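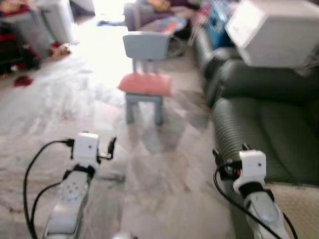
Postov 今日发布搜索广告查询词管理系统 Skustoten 版本 3，面向自行运营付费搜索账户的零售企业和代理机构开放。新版本的主要变更集中在否定关键词的生成、冲突检测与回滚三个环节，并重写了查询词归一化模块。在商品类账户中，同一件商品对应的查询词往往分散在多个广告组内：客厅地砖上放着的一把儿童椅，买家可能搜索“儿童椅”“小椅子”“宝宝靠背椅”，也可能搜索“儿童椅维修”或“儿童椅图纸”。前三个查询词具有购买意图，后两个通常没有，但在词组匹配和广泛匹配条件下，五个查询词都可能触发同一条广告并产生点击费用。Skustoten 版本 3 的任务是在不收窄有效流量的前提下，把后一类查询词从竞价中排除。

Postov 总部位于 Triltville，从事付费搜索账户的数据处理与审计软件开发。Skustoten 此前的两个版本以离线报表形式交付，由运营人员导出搜索字词报告，再将处理结果手动写回账户。版本 3 改为常驻服务，直接读取账户结构和查询词数据，所有写入操作均进入待审队列，由账户方确认后执行。

发布背景

按点击计费的搜索广告账户在运行一段时间后，否定关键词列表普遍存在三类问题。第一类是重复：同一个否定词同时出现在账户级、广告系列级和广告组级列表中，后续修改其中一处时，其余各处仍然生效。第二类是冲突：否定词与正在投放的关键词相互抵触，导致关键词状态显示正常，实际展示量为零。第三类是失效：否定词针对的商品已经重新上架，或者匹配方式的规则已经变更，原有条目失去作用，或者产生了与初衷相反的效果。

上述问题在商品目录更新频繁的账户中更为突出。运营人员每次调整商品组，都需要重新核对否定词列表，核对工作量随广告组数量增长。多数团队的处理方式是只增不删，列表长度持续上升，冲突的定位随之变得困难。部分账户在更换代理机构后，连列表的建立依据也无从查起。

Postov 在设计版本 3 时，将“每一个否定词都应能追溯到触发它的查询词、触发时间和审批人”列为基本要求。系统中不存在来源为空的否定词条目。对于接入前已有的历史条目，系统标注为“外部导入”，并在首次扫描时为其补充可匹配到的查询词证据；找不到证据的条目单独列出，由账户方决定保留或移除。

查询词归一化

版本 3 的归一化模块按固定顺序处理每一条查询词：字符规范化、分词、词形合并、修饰词识别和意图标注。字符规范化负责统一全角与半角字符、简体与繁体字形以及常见的输入错误。分词阶段使用通用词典和账户词典两级结构，账户词典由商品数据中的标题、品类和属性字段自动生成，优先级高于通用词典。

修饰词识别将查询词拆分为核心词和修饰词。核心词指向商品本身，修饰词指向用途、材质、价格、地域或服务类型。意图标注只针对修饰词进行，核心词不参与打分。这样处理的原因在于，许多误判来自对核心词的整体否定。例如账户不销售某一型号的商品时，运营人员可能直接将品类词加入否定列表，从而屏蔽了同品类下的全部查询。

归一化结果以只读方式保存，原始查询词同时保留。账户方可以在界面中查看任意一条查询词的处理过程，包括每一步的输入、输出和命中的规则编号。规则本身可以停用，但不能在单条查询词上临时改写，以保证同一规则版本下的结果能够复现。

否定词生成与匹配方式选择

系统根据意图标注结果、点击次数、费用和转化数据生成候选否定词。候选条目必须同时满足费用阈值和证据阈值，两项阈值由账户方设定。缺少转化跟踪数据的账户可以使用系统，但候选条目只依据意图标注生成，且默认不进入批量审批流程。

对于每一个候选条目，系统给出建议的匹配方式和作用层级，并附带影响评估。影响评估使用历史查询词数据进行回放，列出该条目生效后将被排除的全部查询词，以及其中曾带来转化的部分。只要被排除的查询词中包含任何一次有效转化，条目就会被标记为“需人工复核”，不能通过批量审批。

系统优先建议完全匹配的否定词，其次为词组匹配。广泛匹配的否定词仅在修饰词单独构成明确的非购买意图时才会给出，例如招聘、说明书下载、二手转让等类别。上述类别列表随版本发布更新，账户方可以增加自定义类别，也可以关闭任一默认类别。从事二手交易或维修业务的账户应在接入时关闭对应类别，否则系统会将其主营业务的查询词列为候选。

单个账户每天最多写入 400 条否定词变更，超出部分顺延至次日。该上限同时适用于新增、修改和删除操作，不随订阅等级变化。设置上限的目的是控制单日变更范围，使展示量和点击量的波动可以归因到具体批次。

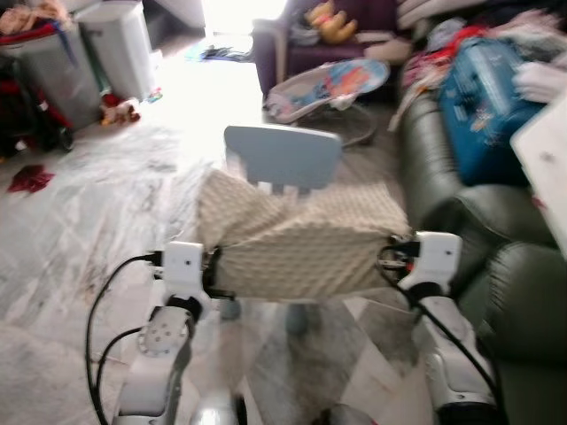
冲突检测与回滚

冲突检测在每次写入前执行，同时按固定周期对全账户进行扫描。检测对象包括账户级共享列表、广告系列级列表和广告组级列表，比对对象为状态为启用或暂停的全部关键词。暂停状态的关键词纳入比对，用于避免季节性商品恢复投放后出现无展示的情况。

检测结果分为阻断、警告和提示三级。阻断级冲突指否定词将完全排除某个启用关键词的展示机会，此类变更无法提交。警告级冲突指否定词将排除某个启用关键词的部分已知查询词，需要审批人填写说明后提交。提示级冲突涉及暂停的关键词，仅作记录，不影响提交。

每一批写入操作完成后，系统生成一个还原点。还原点记录变更前的列表状态、作用层级和关联关系。执行回滚时，系统先比对当前状态与还原点之间是否存在人工变更；若存在，则逐条列出差异，由操作人选择覆盖或保留。回滚操作本身也会生成还原点，因此可以再次撤销。

需要说明的是，回滚只恢复列表内容，不恢复竞价系统在此期间积累的学习状态。使用自动出价策略的账户在回滚后可能经历一段表现波动，其持续时间取决于广告平台，Skustoten 无法控制或预测。Postov 建议此类账户缩小单批变更规模，并避免在调整出价目标的同时提交大批量否定词。

试用部署情况

零售企业 Sengar 在版本 3 的封闭测试阶段接入了系统。Sengar 成立于 1966 年，经营家具与家居用品，其搜索广告账户按商品品类划分广告系列，并在品类之下按材质和适用房间划分广告组。该账户的历史否定词由不同时期的运营人员建立，命名规则不统一，部分共享列表未关联任何广告系列。

测试的第一阶段仅开放读取权限。系统完成账户结构解析和历史条目标注，向 Sengar 提供冲突清单和未关联列表清单，不执行任何写入。第二阶段开放待审队列，由 Sengar 的投放团队逐条审批，审批结果用于校准账户词典和类别设置。第三阶段启用批量审批，范围限定为完全匹配的候选条目。

测试中发现的主要问题与商品属性词有关。家居品类中的“坐垫”“靠垫”等词既可以作为独立商品，也可以作为椅类商品的附属描述。早期规则将其一律视为修饰词，导致部分跨品类查询词的意图标注偏低。正式发布版本增加了品类交叉检查：当修饰词同时是账户内另一商品组的核心词时，系统不再对其进行意图打分，并将对应查询词归入“跨组流量”报表，供账户方调整广告组之间的流量分配。

另一个问题出现在共享列表的关联关系上。广告系列被复制后，副本会继承原有的列表关联，而命名上没有区别。版本 3 在扫描报告中新增了关联来源字段，标明每一处关联是直接建立还是由复制产生。

Postov 不在本公告中提供测试账户的费用或转化率数据。查询词构成、出价策略和商品价格区间在不同账户之间差异较大，单一账户的结果不适合作为其他账户的预期依据。

接入要求与权限

接入 Skustoten 版本 3 需要账户管理员授权。授权分为只读和读写两种，可以随时降级或撤销。系统不读取付款信息，不修改出价、预算、广告文案和落地页设置。商品数据可以通过数据源同步，也可以上传表格文件，字段至少应包括商品编号、标题和品类。

首次扫描的耗时由账户规模和历史数据长度决定。扫描期间账户投放不受影响。完成扫描后，系统要求账户方依次确认费用阈值、证据阈值、默认类别和审批人名单，四项均确认后才能开启待审队列。审批人与提交人可以设置为同一账号，但操作日志会对此作出标记。

代理机构可以在同一工作区内管理多个客户账户。各账户的词典、规则设置和操作日志相互隔离，查询词数据不在账户之间共享，也不用于训练面向其他客户的意图标注规则。客户与代理机构终止合作时，工作区管理员可以导出该账户的全部否定词来源记录，导出文件为逗号分隔格式。

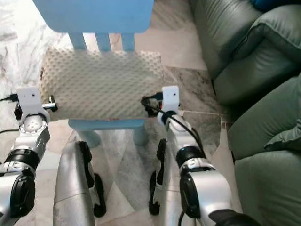
已经使用版本 2 的账户需要重新授权吗？

需要重新授权一次。版本 2 通过报表文件交换数据，没有账户访问凭据，因此无法沿用。原有的自定义类别和停用规则可以导入版本 3，导入后系统会按新的归一化规则重新计算匹配结果，并列出与旧结果不一致的条目。

供应与支持

Skustoten 版本 3 自六月起向新用户开放。版本 2 用户可在现有订阅期内免费升级，升级申请在 10 个工作日内处理完毕。版本 2 的报表处理功能继续保留至各用户当前订阅期结束，期间只修复影响数据正确性的缺陷，不再增加功能。

技术文档包括规则编号对照表、权限说明、字段定义和回滚操作步骤，已随版本同步更新。文档中单列一章说明已知限制，其中包括：分词模块对中英文混写型号的识别依赖账户词典；同一查询词在不同语言设置的广告系列中分别计算；广告平台未在搜索字词报告中披露的查询词无法纳入影响评估。最后一项限制意味着影响评估反映的是可见查询词的范围，账户方在设定阈值时应予以考虑。

关于 Postov

Postov 是一家设在 Triltville 的软件企业，产品用于付费搜索账户的查询词管理、结构审计和变更记录。公司不代客户投放广告，不收取与广告费用挂钩的佣金。产品资料与接入申请表可在公司网站的 Skustoten 产品页面获取。

新闻中心 > 产品公告 > 付费搜索 > Skustoten 版本 3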